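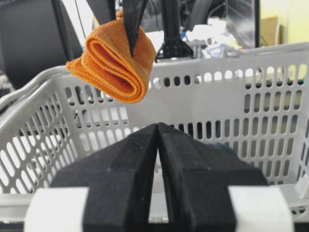
The Orange Cloth

In April the whole club at Eltwood was talking about laundry. The Ahmadpour Cup had changed its rules, and every team must now take a cloth out of a basket and lay it on the table, with no human hand touching it. A good fold could bring up to 50 points. Last year it was only wooden cubes, and I was good at cubes.

"A cube stays a cube," said Trefor Parri, who was our teacher for this. "A cloth is a different thing each time you pick it up."

I was the newest member and I still translated everything in my head before I spoke, so I was given the work where one does not speak much. I sat at the keyboard and started the attempts. The orange cloth went into the grey basket, the arm went down, and I wrote yes or no in the notebook. On the first afternoon I wrote no 29 times. 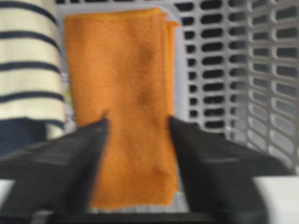 My partner was Imke, who had built robots since she was small. She believed that the fingers closed too late. I believed that they closed in the wrong place, but I did not know how to say it politely, and so for two evenings we changed the timing because she could say it better.

On the third evening she was late for her bus and left me alone with the arm. I moved the closing point a little, nearer to the hem. I felt like a person who moves the furniture in another family's house.
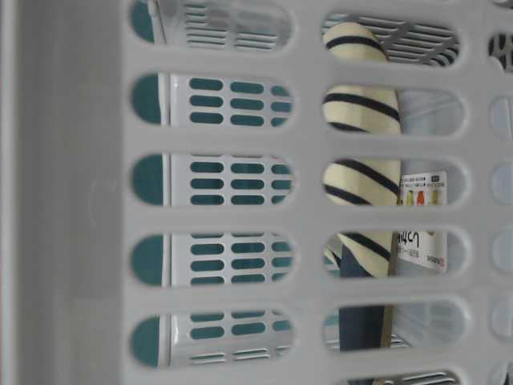 The side of the grey basket, with striped cloth behind the openings.

The fingers closed on the hem. The cloth came up slowly, and I stood up too – I do not know why, it did not help the machine. It took 11 seconds. I wrote yes, and then I was afraid to try again, because one yes is a nice number to go home with.

But I tried again. No. Yes. No. Yes, yes.
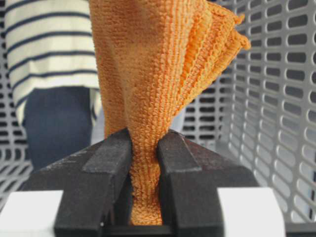 In the morning Imke read the notebook before I arrived. She had turned back one page, to see what I had changed, and she was holding a pencil.

"You moved the point," she said.

"Yes. I am sorry. I should ask first."

"How long did you know?"

I looked for the polite sentence and did not find it. "Since the beginning," I said.

She was quiet for some time. Then she pulled the second chair to the keyboard, and pushed the basket back to its mark with her foot.

"Prurncombe is in 30 days," she said, "and Mekitz already folds. So tell me what else you think is wrong. Say it badly, I don't mind."

I told her about the speed of the wrist. It took me a long time, and she wrote it down.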